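# About Prarnley

Hi, and thanks for clicking on the page most people skip! I run Prarnley, a small evening school for folks who want to learn bread baking, pickling and cheese making without signing up for a culinary degree. I started it at my own kitchen table one April, with a borrowed mixer and a sourdough starter that smelled like nail polish.
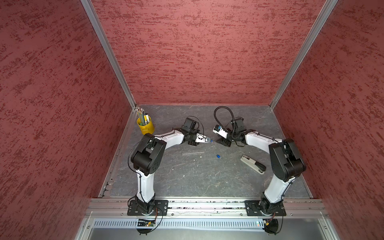
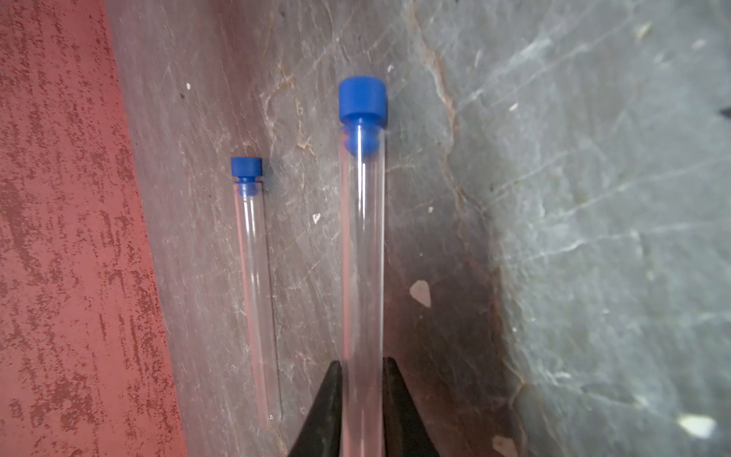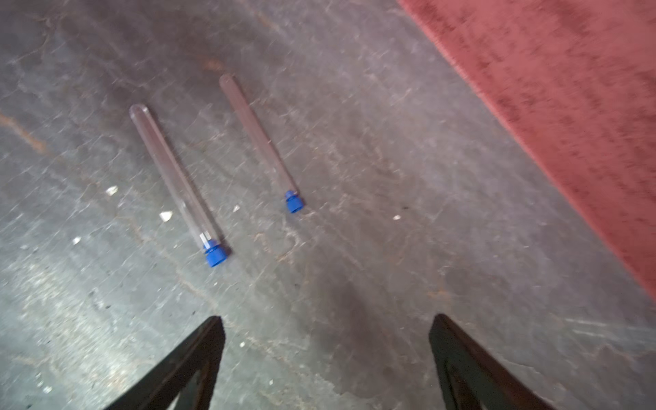
Before any of this I worked in the office at a flooring company called Andar, and I baked at night to unwind. My coworkers kept asking how I got the crust so dark (a hot Dutch oven, and more patience than I'm used to having). So I had a few of them over, then their neighbors came, and pretty soon my apartment was too small and my landlord was too nice about it.

These days we rent the old Peixoto building, the one with the green awning two doors up from the post office. We've got two big ovens, a walk-in cooler that hums in B flat, and shelf space for 200 jars. Classes start at 6:30 in the evening and usually run late because somebody wants to talk about rye. I'm usually that somebody.

What do we teach? The bread course is the big one. You'll make a plain country loaf first, then bagels, then whatever the group votes for. Our no-knead dough sits for 72 hours in the cooler, so you start it in one class and bake it in the next. Pickling is messier and louder, and you go home smelling like dill. Cheese is my favorite right now – fresh ricotta, a simple farmer's cheese, and a feta that I'm still fiddling with.

You don't need any experience. I burned my first six loaves and dropped the seventh on the dog. Bring an apron, a container with a lid and closed shoes. We have flour, salt, milk and tea, and you're welcome to bring a snack to share (no peanuts, please).

We also put out a recipe booklet called Tundeo, 100 pages with plenty of room in the margins, and it's included with any course. Extra copies are at the front counter.

Want to come by first? The door's open from four o'clock on class days, and there's usually a heel of bread on the counter. Parking is behind the building, and the side entrance has a ramp.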